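Chapter 4
Containers and Loose Items

4.1 Scope

Chapter 2 dealt with flat goods: trays, boards and folded cloth. This chapter covers open containers and the small items stored or served in them. The terms follow the Wetau kitchen inventory, in which a bowl is any round vessel deep enough to hold its contents below the rim.

Three properties of a bowl matter in the exercises: the width of the opening, the depth, and the form of the rim. A wide opening tolerates a poorly centered item. A deep wall keeps a round item from rolling out but hides it from a low viewpoint. Surface finish is treated separately on page 128.

Before starting, clear the tabletop and place the bowl where its full rim can be seen. Items are handled one at a time. 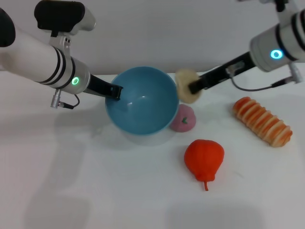
Figure 4.1. Deep blue bowl, empty, and a round cream-colored toy food item held to its right.

Rim forms are tabulated on page 154.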